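Hi Viera,

February update on the Le Roux mug budget. Of the 72 mugs you paid for, 70 are in use, and people love having their own colors!

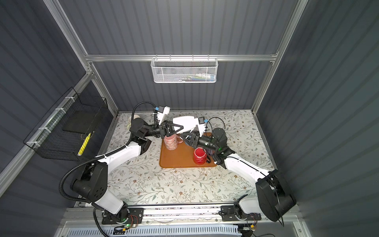 The orange tray stays (it wipes clean fast), and so does the flowery tablecloth. 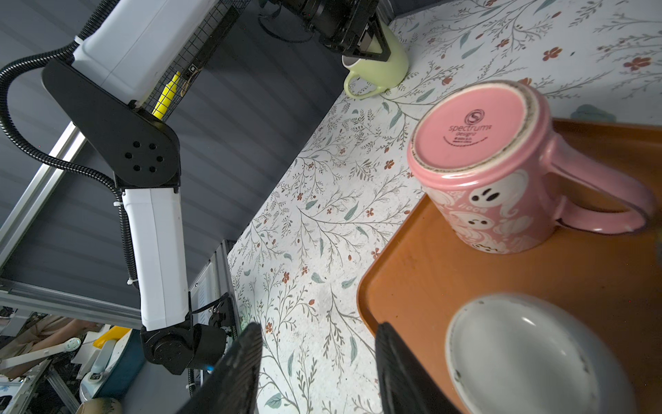
I'm still going through the bases for makers' names, so reorders will be easier. Slow work, but kind of fun. 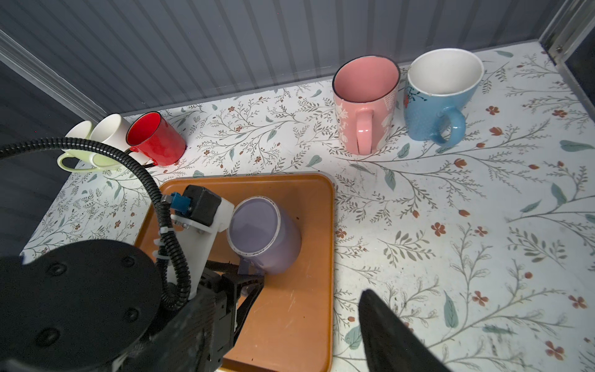 Trnka wrote back that plain mugs would stack better. Fair, but I'd keep a few patterned ones. 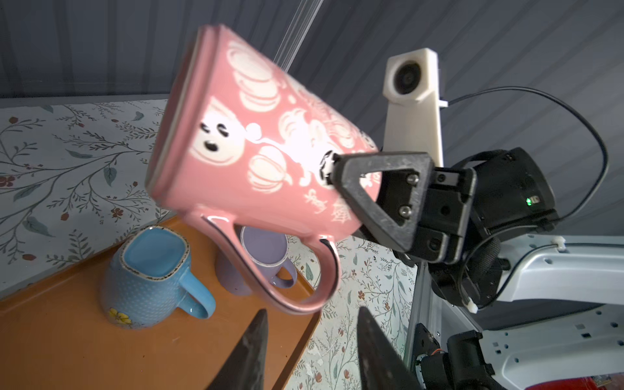
Next month

Hooks from Drustemar, 23 of them, and 6 more trays.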